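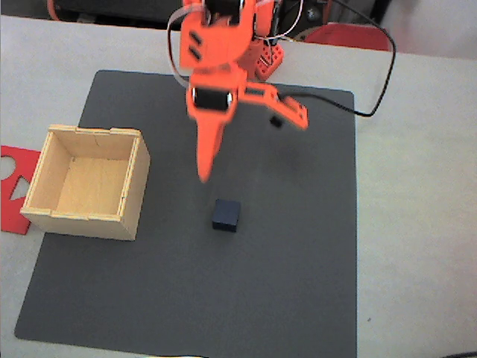

I've had the Nurel garden weather station up since March, so I reckon I've lived with it long enough to say something useful. I bought it after one too many arguments over whether our valley is getting warmer (it feels it!) and I wanted my own numbers to wave about.

Setting up took most of a Saturday morning, mainly my own fault for skipping the bit in the leaflet about keeping the sensor off a south-facing wall. I put it on the shed first and got a cheerful 29 degrees in the shade when next door's old mercury one said nothing of the sort. Once I'd moved it to a post over the grass it settled down, and the two have agreed nicely ever since.

The rain gauge is my favourite part. It tips over with a little click you can hear from the back step, and I've become a bit obsessed with the monthly totals. Wind is less convincing – our hedge gets in the way, so I mostly ignore that page.

The app, Orkument, is fine. It draws a decent graph and lets you save everything as a spreadsheet, but the free version only keeps 90 days, and that's a daft limit for anyone who wants to compare one summer with the next. I now save mine by hand on the first of the month and have forgotten once already.

I did look at the Sodent, which has a nicer screen and costs nearly 500 pounds, and I couldn't talk myself into it. A few years of readings from one garden won't tell you much about the climate anyway, but I do like knowing how cold it got overnight before I've put the kettle on.

Batteries are still the first set. I'd give it 7 out of 10, and another point if they sort out the app.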